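Speaker notes — "The arm said it was fine"
Favlow users' day, second slot after lunch
2021-07-22

Start without the title slide. Say who I am, say I run the night line at Grikstead, say I didn't build any of this. I just sign for it.

Ask for hands: who has a cell that reports its own health? Wait. Who has checked that report against anything else? Expect fewer hands. Move on quickly, don't rub it in.

Then the fault. The arm stopped placing parts and the dashboard stayed green. It stayed green for 25 minutes. In that time the log took in 3578 lines, and every one of them that mentions the wrist camera says "image OK." Read two or three out loud in a flat voice. The room should get the point by the third.

What did "image OK" mean? I asked the vendor that in January, long before the stop, and was told it meant the camera was working. Amrit Hawthorne went and read the manual properly. It means a picture arrived, of the right size, on time. Nothing in the check cares what is in the picture. You could tape a postcard over the lens and get a clean bill of health.

Pause here. Somebody usually laughs at the postcard. Amrit did try it, with a birthday card, and yes, green.

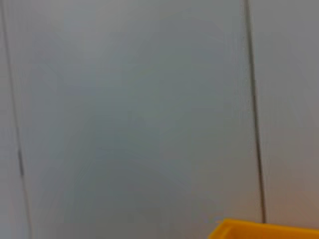 So the arm had pictures the whole time and no part in them that it could find. The Virág software handles that by searching again. It moves a bit, looks, moves a bit, looks. Our retry limit was set to 2000. I have asked who picked that number and I still don't have a name. Fraser Aitken thinks it was left over from a test. Maybe. I'd like to see the test.

Slower for this next part, it's the one I care about.

A searching arm is a moving arm. Marisol Rosenthal was on shift, saw green, saw no parts coming out, and did what any of us would do: she walked over to look. The gate stopped the arm when she opened it, as it should. She was not hurt and she was never inside with it running. But she went over there believing it was idle, and the screen had given her every reason to. I won't call that a near miss in front of the vendor's people, they get touchy. I will say that I didn't like it.

The vendor's fix. Be fair to them, they answered the phone. They offered a "scene confidence score," from zero to one. Miroslava Rusnák asked what score the stop would have got. They said they would get back to us. If anyone from Virág is in the room, this is a good time to look at them.

What we did ourselves, all of it dull:
Retry limit down to five, then a full stop and a red lamp.
The lamp is driven by parts counted at the exit. The arm has no say in it.
"Image OK" renamed "image received" on our screen. Took Trinity Crenshaw one afternoon and a fight over permissions.

Has it worked? I don't know. We've had 566 cycles since the change and no repeat, and people keep offering me that as proof. The old setup ran a lot longer than that before it went wrong. Don't let anyone clap for it.

If there's time: the Furus cell next door uses the same check and hasn't been changed. I've raised it twice. Mention it anyway, their manager is on the attendee list.

Likely questions:
Would a better camera have helped? No. The one we have did its job.
Is this an argument against vision-guided arms? No, ours is quicker than we were on a good night. I want the green light to be about parts.
Can they have the log? Ask Fraser, it needs the names taken out first.

Finish on the renamed label slide and leave it up during questions.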